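Enseñar a un robot con las manos (y lo que luego no aprende)

Llevo desde febrero yendo al taller de Jatero un par de tardes por semana y ya me toca escribir algo, porque en los comentarios me preguntáis si eso de "enseñar" robots va en serio o es marketing. Mi respuesta corta es que las dos cosas. La larga viene ahora y es más bien gruñona.

El montaje es de dos brazos pequeños, de los que puede pagar una asociación sin vender los muebles. La persona mueve unos mandos, los brazos copian el movimiento y el ordenador va guardando las posiciones de todas las articulaciones junto con el vídeo. Después se entrena un modelo con esas grabaciones y se supone que el robot repite la tarea por su cuenta. A cada grabación la llaman demostración o episodio, según quién hable. Yo las llamo intentos, que me parece más honrado.

La primera tarde no conseguí nada. Crees que vas a coger una cosa de la mesa como la has cogido toda la vida y descubres que no notas el peso, que no sabes cuánto estás apretando y que la profundidad te la inventas. Es como pelar una naranja con pinzas de barbacoa y los guantes de fregar puestos. A la media hora me dolía el hombro derecho de la tensión, y eso que estaba sentado.

Ilze Navickas lleva la parte de los datos y tiene una paciencia que yo no tengo. Me corrigió dos cosas. Una, que iba demasiado rápido y luego me paraba a pensar con la pinza en el aire, y esas pausas el modelo también las aprende. La otra, que cada vez hacía la tarea de una forma distinta: unas veces entraba por la izquierda, otras desde arriba, otras empujaba un poco primero. "Si tú no te decides, él tampoco", me dijo. Vale. Pero entonces lo que grabamos es un señor haciendo teatro de sí mismo, siempre igual, para que una máquina lo entienda. Le pregunté si eso no le parecía un poco trampa y me contestó que siguiera grabando.

En Ikden, la carpeta compartida donde va a parar todo, hay 2.683 episodios. Suena a mucho. Luego empiezas a mirar y hay tandas enteras que no valen: una cámara movida, un cable que tira, alguien que se equivocó de tarea y no lo apuntó. De los 600 primeros que subió el grupo se han apartado bastantes, y quien decide cuáles es una persona mirando vídeos aburridísimos con un café al lado. Esa parte no sale nunca en las presentaciones. En la de Valdovinos, que vi en la pantalla grande con música épica, el brazo doblaba un paño a la primera. Me habría gustado ver también la segunda, y la vigésima, y una con el paño de otro color.

Con dos brazos todo empeora. Cada mano tiene su idea de dónde está el centro, y las puntas tienen que encontrarse en el mismo sitio y a la vez sin chocar. Yo tiendo a fijarme en la derecha y a olvidarme de la izquierda, que se queda colgada esperando instrucciones. Lo más difícil que he probado es juntar las dos pinzas sobre algo pequeño y redondo, porque en cuanto una llega antes que la otra la cosa se va rodando y vuelta a empezar.

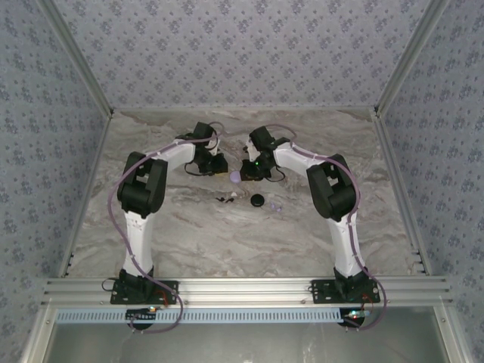
Las dos pinzas casi juntas, con la bolita lila en medio.

Mi mejor racha han sido 5 intentos buenos seguidos. Ilze hace 8 sin despeinarse y charlando de otra cosa.

¿Y el modelo? Pues depende. Si la pieza está donde suele estar y la luz es la de siempre, hay ratos en que impresiona, lo reconozco. Da hasta un poco de repelús ver en el brazo una manía tuya: yo bajo siempre un pelín torcido y él también. Pero mueves la pieza un palmo y se va con toda la seguridad del mundo al sitio de antes, cierra la pinza sobre nada y la levanta tan contento. Me dicen que con más datos se arregla. Puede ser. También me dijeron en enero que la impresora 3D del taller se arreglaba con una boquilla nueva.

Lo que me chirría es la palabra enseñar. He dado clases de repaso a chavales de instituto y cuando uno entendía una cosa le cambiabas el problema y se apañaba, mal pero se apañaba. Con los brazos estoy más cerca de calcar un dibujo muchas veces y confiar en que al final salga la mano sola. No digo que no sirva. Para una tarea fija, en un sitio fijo, seguramente sirve. Para recogerme la cocina, que es lo que promete el folleto de Sturkthorpe, que me avisen cuando haya visto mi cocina.

Seguiré yendo, que conste. Engancha bastante más de lo que me gustaría admitir, y tengo pendiente pasar de 5 - Ilze dice que con los codos apoyados en la mesa se gana pulso. Ya os contaré si es verdad.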